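How to Set Up and Score a Towel Folding Test
Drokik lab notes, June 2020

These steps cover the towel test we used to compare two ways of training a folding policy. The first policy saw only the fixed camera. The second saw the fixed camera and the wrist camera together. Both were trained on the same 1,017 demonstrations.

1. Clear the table and set a container on each side. Leave the middle open.
2. Check both camera views with nothing between the containers, then again with the towel laid flat.
3. Save one still per view before the first trial.
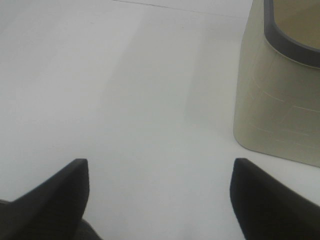
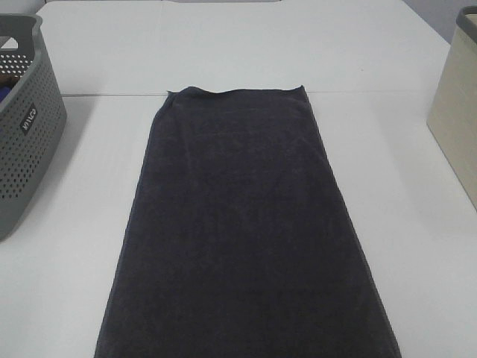 Wrist view with the middle clear, then the fixed view with the towel out. 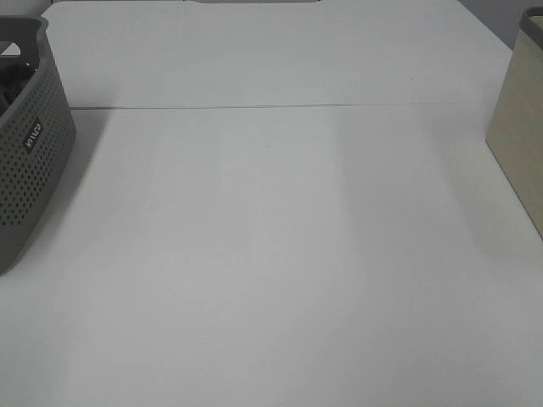 How many trials do you need for each policy?
We ran 100 per policy. With 37 the gap between the two policies changed from one batch to the next, so we threw that batch out and started over.

4. Alternate the policies, one trial each – do not run all of one and then all of the other. Room light drifts during the day.
5. Stop a trial at 1,750 control steps, finished or not.
6. Score each fold as pass or fail from the fixed camera only. The person scoring should not know which policy was running.
7. Write down where a failed trial stopped: grasp, lift, fold or release.

The two-camera policy passed more trials. Most of the difference came from the grasp, where the fixed camera has trouble with the near edge of a dark towel. Once the towel was held, the two policies did equally well.

Score sheets are in the Mandent folder, one file per policy.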